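A Tuesday at the Sunlow rocket works

The Gultenano visitor site sits at the end of a two-lane road, past a grain elevator and a long stretch of chain link. There is no sign until the last half mile. I drove out on a Tuesday in February, when the outdoor displays are open but the boat tour is not running, and got to the gate at 9:40 for a 10:00 start.

Admission covers two buildings and the outdoor yard. The tour of the test area is extra and has to be booked ahead, as the bus holds 22 people and leaves twice a day. I had booked the morning one. They check photo ID at the desk and again at the bus door, so keep it in your hand.

The bus ride takes ten minutes. The guide talked most of the way about the history of the land, which was used for testing small solid motors before the Sunlow program moved in. The Sunlow was a sounding rocket, meant to carry instruments up above the atmosphere for a few minutes and bring them down by parachute. It never went to orbit and was never supposed to. The site fired 209 motors over the life of the program, most of them bolted down to a stand.

You are let off at the edge of the concrete in front of Stand 2. The stand is a steel tower with a flame trench running out behind it, and the trench is deeper than it looks from the bus. The bricks at the mouth are glazed from heat, and in some spots they have run like candle wax. Visitors stay behind a yellow rail. We had 25 minutes there, with the guide answering questions, and then a short walk to the blockhouse.

The blockhouse was my favorite part of the day. It is one low room with thick walls and narrow windows, and the original consoles are still in place along the north side. The labels on the switches were punched out on a hand tape gun. One countdown clock still works and the guide ran it down from two minutes for us. The ceiling is low and the room gets crowded with a full bus, so hang back if you want to see the panels properly. The second half of the group gets more time with them anyway.

Back at the main site I went through the Figueiredo Building, which holds the only complete Sunlow left. It is on its side on cradles, with panels taken off so you can see into the payload section. It is longer than I expected. A walkway runs along one side at about shoulder height to the rocket, with text boards every few yards. The boards are good but the lighting is dim, and I had trouble reading the smaller print.

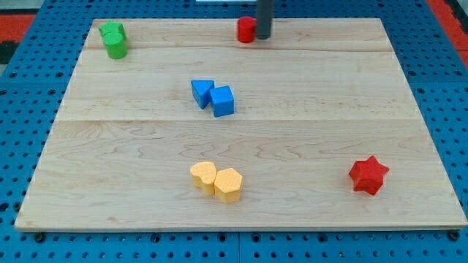
Colored blocks on a maple board.

The Baten Hall next door is newer and covers recovery work. It has a full parachute hung from the roof, a dented nose cone, and a wall map of the landing points. The map was worth the time. Most of the pins sit in a tight oval out on the flats, with a few strays well to the east. A recorded voice explains the strays, one of which came down in a stock pond. There is also a film, 14 minutes long, that repeats on the half hour. The sound was low on the left side of the room, so sit on the right.

Lunch is a counter with sandwiches, soup and coffee. I had the bean soup and it was fine. The tables outside face the yard, where there are two tracking dishes and a launch rail tilted up at the angle it was used at. You can walk right up to the rail. It was windy, and most people took their trays back in.

The gift shop is small. It sells patches, a decent booklet on the motor tests, and model kits of the Sunlow in two sizes. I bought the booklet. It runs to 141 pages and has the complete firing log in the back, with dates and burn times.

A few practical points. The parking lot is gravel. There are lockers by the desk, and bags over a certain size have to go in them. The path to the blockhouse is paved, but the last part slopes more than the leaflet suggests - the staff will drive a cart up if you ask at the desk before the bus leaves. Phone signal is poor everywhere past the gate. The woman at the desk told me they had 759 visitors on their busiest day last summer, and that the afternoon bus is the first to sell out.

I left a little after 3:00. The boat tour starts again in spring and goes out past the old tracking pier, and I plan to go back for that.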